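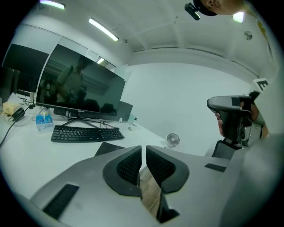 4. Exhibitor Set-up: Registering a Stand and Scheduling Technical Sessions

Applies to: Flerkano Event Desk, release 5
Last revised: January 28, 2026

This section covers the work an exhibitor administrator does between receiving the confirmation letter and the opening of the hall. It assumes the organizer has already created your company record. If you can sign in but see only the Welcome page, your record has not been released. Contact the exhibitor office before going further.

4.1 Before you start

Have the following on hand:

Confirmation letter with the stand number
Company name exactly as it should appear in the printed program
Logo file in a vector format
Names and work email addresses of all stand staff
Titles and abstracts of any papers your engineers will present
Proof of liability coverage valid through the last day of dismantling

Note: The printed program and the online program draw on the same company name field. A change made after the print deadline appears online only.

4.2 Claiming the stand

1. Sign in and open Exhibitors > My Stands.
2. Select Claim a Stand.
3. Enter the stand number from the confirmation letter. Leave out the hall letter. For stand B-213, enter 213.
4. Check the floor plan that opens. Your stand is outlined in blue. Neighboring stands are gray.
5. Confirm the open sides. A corner stand has 2 open sides and an island stand has 4.
6. Select Confirm Stand. The status changes from Reserved to Claimed.

Caution: Do not confirm a stand if the open sides on the plan differ from those in your letter. Once a stand is claimed, wall panels are ordered automatically and the order can be changed only by the exhibitor office, for a fee.

If two companies share a stand, the main exhibitor claims it and then adds the second company under Co-exhibitors. The co-exhibitor does not claim the stand separately. Each company keeps its own program entry and its own badge allowance.

4.3 Ordering services

Services are grouped under Power, Compressed Air, Water, Rigging and Furniture. Power must be ordered first. The other groups stay locked until a power order has been saved, even if the order is for no power.

1. Open Services > Power.
2. Enter the total connected load of all equipment on the stand, including lighting.
3. Mark the connection point on the stand grid. Use one square per connection.
4. If any equipment must run overnight, select 24-Hour Supply. The standard supply is switched off each evening when the hall closes.
5. Save the order.
6. Repeat steps 1, 3 and 5 for each other group you need, opening that group in place of Power.

Note: Working test benches, dynamometers and any display with exposed rotating parts need a machine declaration. Download the form from Services > Declarations, have it signed by the person responsible for the equipment, and upload it as a single PDF. Static cutaway parts do not need a declaration.

Caution: Compressed air lines are pressurized during build-up. Do not connect hoses until the hall technician has tagged the outlet.

4.4 Entering stand staff and badges

Each stand has a badge allowance based on floor area. The allowance is shown at the top of the Badges page.

1. Open Badges > Stand Staff.
2. Select Add Person and enter the first name, last name and email address.
3. Choose a badge type: Exhibitor, Speaker or Build Crew.
4. Save. The person receives an email with a link for completing the entry.

One person may hold only one badge. A person who works on the stand and also presents a paper should be entered as Speaker. The Speaker badge admits the holder to the exhibition hall during exhibitor hours and does not count against the allowance.

Names containing accented letters print correctly if typed directly. Names pasted from older spreadsheets may lose characters. Check the badge preview for every name such as Jasińska before saving.

4.5 Scheduling a technical session

Papers are accepted by the program office, run by Busisiwe Sithole. An accepted paper appears under Sessions > Unscheduled. Exhibitors may request a time slot but may not assign one.

1. Open Sessions > Unscheduled and select the paper.
2. Select Request Slot.
3. Pick up to 5 preferred slots, in order of preference.
4. Enter the presenting author. The presenting author must already hold a Speaker badge (see 4.4).
5. Upload the slides if they are ready. Slides can be replaced until the evening before the session.
6. Select Submit.

Requests are reviewed in the order received. Allow about 4 working days for a reply during November, when most requests arrive. A paper with no request on file is placed in any open slot of the matching track.

Note: Slides are shown from the room computer. Personal laptops are not connected to the projector. Embed all video in the slide file and test it in the speaker room.

4.6 Lead scanning

Exhibitors who have ordered lead scanning use the Povus app. To link it to the stand:

1. Install Povus on the phone or tablet to be used.
2. In Event Desk, open Stand > Devices and select Show Code.
3. Scan the code with the app. The device appears in the list.
4. Scan one of your own staff badges as a test, then delete the record.

Scans made without a network connection are stored on the device and sent when the connection returns. Do not sign out of the app while scans are waiting. Signing out clears stored records.

4.7 Questions about this section

Power, rigging and declarations: Teodor Olszewski, technical services, Fivgate hall office
Papers and slots: program office
Badges and invoices: exhibitor office

Quote the stand number in all messages. Section 5 covers delivery times, unloading and storage of empty crates.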